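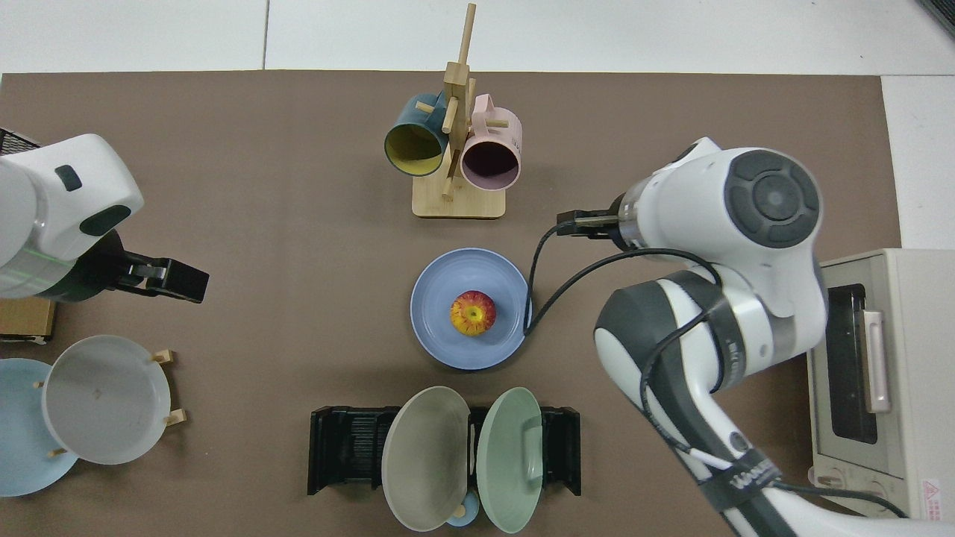

Mug tree with two mugs up, plates split between a wooden rack and a black plastic one.

Kitchen > Storage & Drying > Mug Trees and Plate Racks: Are They Worth It?

Every few months some article tells you that a mug tree will change your kitchen. I have owned three. None of them changed anything, though one is still on the counter and I have stopped threatening to give it away.

My complaint is with the claims. The box for my Clondier tree promised it would "free an entire cabinet." It holds six mugs. If six mugs were filling a whole cabinet, you have a very small cabinet, and a tree won't fix that. What a tree does well is keep the two or three mugs you use every day off the shelf where you chip them. Hang those and leave the rest where they were.

The usual tip is to hang mugs mouth down so dust stays out. Fine, I'll go along with that one. The tip that a mug dries faster on a peg I don't believe. Most pegs angle upward, so the mug tilts and a little water sits in the curve near the handle. Give it a wipe before you hang it, especially if the tree has a bamboo base. Bamboo is sold as if water can't hurt it. My second tree had a gray ring on the base by June.

Load opposite pegs, heavy mugs low. A tree with a narrow base and everything hung on one side will go over the first time somebody grabs a handle in a hurry.

Now, plate racks. People will sell you a wooden one for display and a plastic one for drying, and for once I think the split makes sense. Wooden pegs are kind to a glaze and look decent with a couple of plates standing in them. They are a poor place for wet dishes. I tried it for a winter with a Flarnex rack and the pegs went fuzzy.

Slotted plastic is ugly and does the job. Leave a gap between plates, or lean two of them away from each other so air gets at both faces. Packing every slot is the reason the middle ones are still damp at bedtime. Check that your plates fit, too. Mine measure 206 mm across, and the Pellegrini rack I bought online had slots so narrow that a plate with a raised rim wouldn't stand up in it. The listing had 808 reviews and I didn't find one that mentioned rims.

A mat underneath is worth having if your counter is slick. I'd skip the special absorbent kind. I paid extra for a Clitach one and it smelled after a week, no matter how often I hung it up. Something flat that wipes clean is enough.

As for fruit, put it on a plate with a raised rim if that's what you have. An apple doesn't need a ventilated bowl. It needs to be eaten.

Before you buy any of this, stand your plates in whatever you already own for a few days. A 200-page storage catalog will not tell you which mug you reach for at 6 in the morning.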